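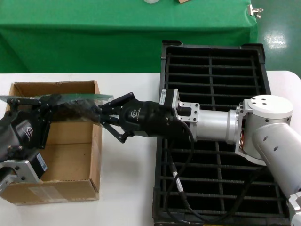

Posted by the blog owner on 12 January 2019 | Filed under: house, packing | 2 comments

OK quick one, I have boxes everywhere and the kettle is already packed, which was dumb.

So the glass. I have been putting off the glass for weeks. Clothes are easy, books are easy (heavy, but easy), pans you just stack and swear at. But a flat sheet of something clear with that faint green edge? Every time I walked past the cabinet I thought, tomorrow. Tomorrow was today.

What I've got to move: the shelves out of the Pelletier cabinet, the panes from the three picture frames in the hall, and the long one that used to sit on top of the desk. Also a mirror but the mirror gets its own post because the mirror is a whole thing.

First job, clear a table. A proper big bare one. I tried doing this on the bed last time we moved and the bed is soft, and soft sounds good until you lean on it and the whole lot slides toward you. White top is nice because you see every crumb of grit. Wipe it. Wipe it again. One bit of grit under a shelf and you get a scratch you'll be looking at for years, ask me how I know. Actual scratch, second shelf down, four inches long, right where the good bowls go.

Then a box. Plain brown cardboard, open top, nothing in it yet. I like to have it sitting right there under where I'm working so the sheet goes more or less straight down and I'm not walking across the room with it. Reused boxes are fine, mine mostly still have old shipping labels on the front, so faded you can't read who they were for. Just press on the bottom before you trust it. If it gives, it's a lampshade box now.

Flaps: cut them off or fold them right down flat. They catch. Lost a corner off a frame pane to a flap in about half a second.

Hold the sheet at both ends. I know, obvious, but you get cocky around number four and start one-handing them. Both ends, low and level, then tip it when you're over the box. Long edge down. Glass travels standing up, like records, never flat in a pile. My aunt packed hers flat and it was like opening a bag of gravel.

Wrapping. I went round and round on this. Bubble wrap is the normal answer and I had some, then I didn't. The Losotus roll said 500 feet on the sleeve and I do not know where all of it went but it was not onto the glass. I think the plates got too much. So now it's whatever's soft. Old towels, the grey blanket, dark plastic scrunched up around the middle. The middle matters more than I thought! Everybody does the corners and then the middle is just hanging there waiting for an elbow. Crumple something thick round it and it stops the sheets knocking together too.

Don't tape directly on the glass. I did, one time, with the cheap brown stuff, and spent an evening with a razor blade and cooking oil. Tape the wrapping to the wrapping.

Clear stuff that isn't glass: the desk topper turns out to be acrylic, i think, it's much lighter and makes a dull sort of noise when you tap it. Scratches if you breathe on it. Those get a pillow case first and then the same treatment. I used the Dredetow ones with the ugly stripes that we were never going to sleep on again.

Price check, for anyone who cares. A "glass and mirror" carton from Cistex was going to cost more than the shelves did. Skipped. The mover quoted me 726 dollars for the whole apartment, and another 77 on top if they packed the breakables. I thought about the 77 for longer than I want to admit. Then I was stubborn. Ask me in February whether that was smart.

Stuff I would do differently:

Start with the glass, when you have all the good wrap, and let the sweaters fend for themselves at the end.

Label BEFORE you fill. I wrote GLASS THIS WAY UP on the side of a full box at a weird angle and it looks like a ransom note.

Dont fill the box to the top. Leave a hand's width and stuff it with socks. Socks need to go somewhere anyway.

Rings off. Watch off. Gloves if you have the rubbery kind, the woolly ones just slip.

Keep the little shelf pegs. In a bag, taped inside the cabinet, not in your coat pocket. I found two of them in my coat pocket.

That's the hall and half the cabinet done, mirror still leaning on the wall giving me looks. Kitchen is next and I have not even opened the cupboard over the fridge, I'm pretty sure there's a fondue set up there.

Need to go find the kettle.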